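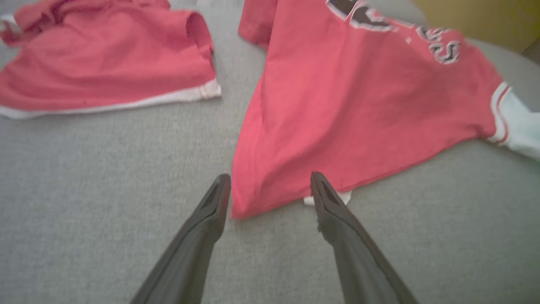
Rotes Trikot auf grauem Stoff. Das S kann man lesen, beim Rest muss man raten.

Lesezeit: 4 Minuten

September, kurz nach zehn am Abend. Ich wollte nur die roten Sachen wegräumen und sitze jetzt da und schreibe über sie, was vermutlich schon alles über meinen Ordnungssinn sagt.

Elżbieta Kwiatkowski hat mir ihren Faltkurs aufgeschwatzt. Sie nennt es nicht Kurs, sie nennt es »eine Gewohnheit«, aber es gibt ein Heft dazu, von einer Firma namens Stelunico, und wer für eine Gewohnheit ein Heft braucht, hat einen Kurs. Im Heft steht, man solle jedes Teil vor dem Falten auf eine ebene, ruhige Fläche legen und es »ankommen lassen«. Ankommen wovon, frage ich mich. Aus dem Korb? Der steht zwei Schritte weiter im Flur.

Eine ebene Fläche habe ich auch nicht. Der Tisch ist mit den Unterlagen für die Steuer belegt, und das Bett ist mir zu tief für den Rücken. Also das Sofa, wie immer. Der graue Bezug ist zum Falten nicht schlecht, der Stoff bleibt liegen und rutscht nicht. Dafür sieht man darauf jede Fluse. Der Verkäufer bei Alhassan hat damals behauptet, man sehe gar nichts. Ich habe ihm das schon im Laden nicht geglaubt und trotzdem unterschrieben.

Trikots sind sowieso ein eigenes Kapitel. Das Heft zeigt Hemden, Handtücher und Socken, und alles darin hat Ecken. Ein Basketballtrikot hat keine Ecken, auf die man sich verlassen kann. Man zieht unten eine gerade, und oben rollt sich der Ausschnitt ein. Streicht man den Ausschnitt glatt, liegt der Aufdruck schief. Und den Aufdruck soll man laut Elżbieta nach innen nehmen, »damit er atmet«. Ich halte das für Unsinn. Wenn etwas atmen soll, schlägt man es doch wohl nicht ein. Als ich ihr das am Telefon gesagt habe, meinte sie, ich sei anstrengend. Kann sein.
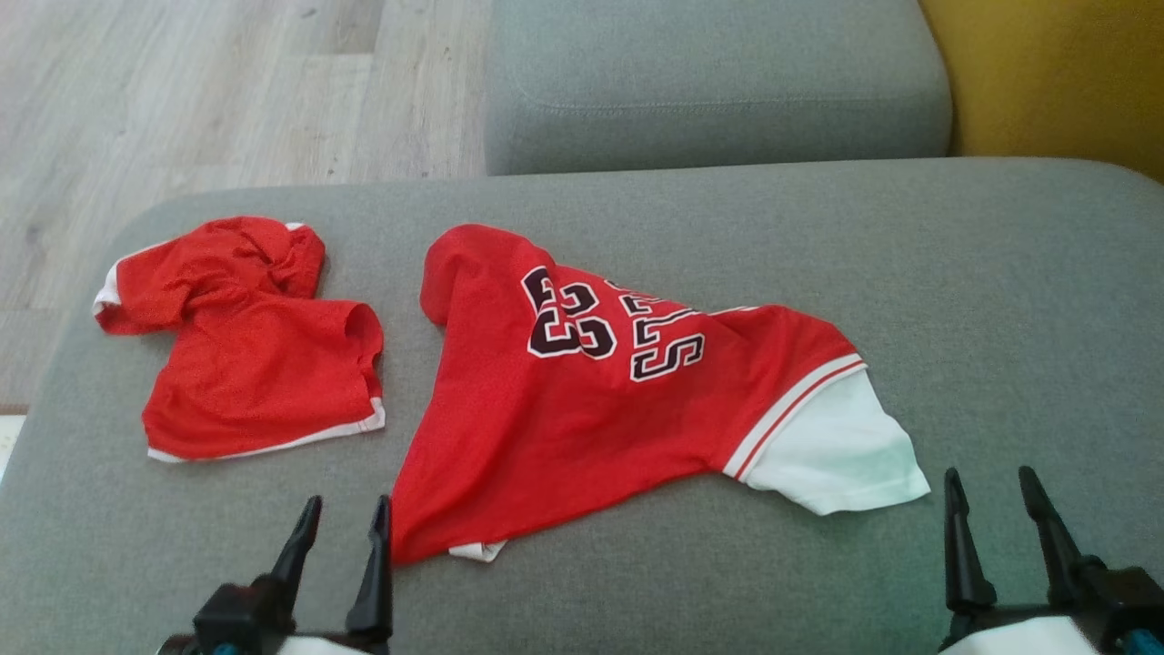
Das kleinere links noch zerknüllt, das große mit der 23 daneben.

Mit dem kleinen Trikot habe ich gar nicht erst angefangen, streng genommen. Es liegt da als Haufen, und ich bin nicht überzeugt, dass es als Päckchen ein besseres Leben hätte. Es wird ja doch wieder herausgerissen, und zwar immer das unterste im Stapel zuerst. Beim großen war ich gutwilliger. Heft aufgeschlagen, Seite 7, »die Drittelung«. Erst links, dann rechts, dann von unten nach oben. Nach dem zweiten Schritt hatte ich etwas, das aussah wie ein schlecht verpackter Fisch. Noch einmal von vorn. Der zweite Fisch war etwas schmaler.

Dann habe ich es so gemacht wie meine Mutter: einmal längs, einmal quer, fertig. Gehalten hat es bis zur Kommode.

Elżbieta schwört außerdem auf das Waschmittel von Pimum, das angeblich die Farben »zurückholt«. Ich habe eine Flasche gekauft, ich gebe es zu. Rot ist rot geblieben, aber das war es vorher auch schon. Für den Preis hätte ich gern einen Unterschied gesehen. Die Flasche von Banel, die ich sonst nehme, kostet die Hälfte und verspricht nichts.

Morgen muss ich den Knopf an der Jacke annähen und im Keller nach dem zweiten Korb schauen. Das Heft gebe ich ihr zurück. Ich werde sagen, ich hätte es durchgelesen, und bis Seite 10 stimmt das sogar.

1.553 Aufrufe
7 Kommentare
4 Mal geteilt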